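Looking after the hand-held grippers at the Cetamex table

The hand-held gripper pair at the Cetamex table has a new care routine, written by Emese Kocsis and in force from 17 July 2025. It replaces the sheet from March, which covered the cables and little else.

Start with the cables. Each gripper has its own, and both should hang over the front edge of the table with enough slack that your wrists can turn freely. If one pulls when you reach for the far side, stop and re-lay it. Next, open and close both grippers fully, then pick up the pink block and set it back in the green container, once with the left hand and once with the right.
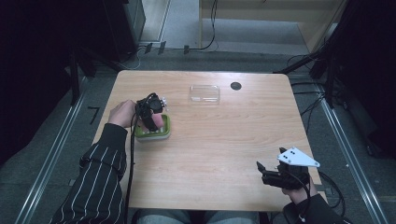 If the block slips, clean the finger pads before touching anything else. Use a dry lint-free cloth. The old sheet allowed alcohol wipes, but Emese found they lifted the edges of the pads on one of the Pilix units.

Pads are changed after 1,000 grasps, or sooner if a corner starts to peel. Take out the screws, lift off the thin plate, fit the new one and tighten by hand. Spares come from Juhász in packs of 60 and are kept in the Stovero drawer.

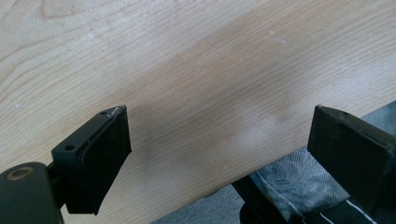

Chipped finish on the fingers can be left alone. A crack in the black plastic can't, and the gripper should come out of use the same day. Check the housing near the brass-colored ring as well, which is easy to miss with the tool in your hand.

Write each pad change in the log with the grasp count and your initials. The last set on the left gripper was changed early, at 252, after a corner came up. Questions go to Emese, extension 17.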